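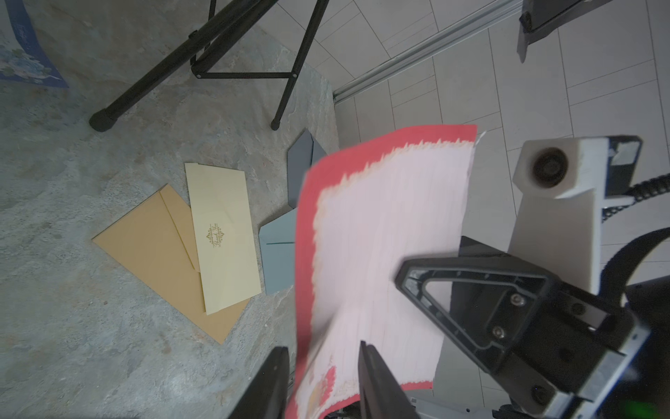 Unit 2: Sorting and Storing Paper Correspondence

Decorative stationery requires more care than office stock. Bordered letter sheets, kraft envelopes and colored cards differ in weight and finish, and they should be separated before any of them is filed. Students will work on a flat, clear surface large enough to lay items side by side.

Procedure

Sort envelopes first, by size and then by color. Envelopes with printed greetings, such as thank-you wording, form a separate group. Letter sheets are sorted second. Sheets with bent corners are set aside and pressed under a board for 30 minutes before filing.

Hold each sheet near one edge and support the opposite side with the free hand. Do not press on printed or ruled areas. Envelope flaps remain unsealed in storage.

Materials

Jomex storage box, 2 per student
Interleaving tissue
Collow index labels

Record each group on the inventory form before the box is closed. Completed forms are submitted in Room 334. The reading for this unit is the Taheri course packet, section on paper weights and folds.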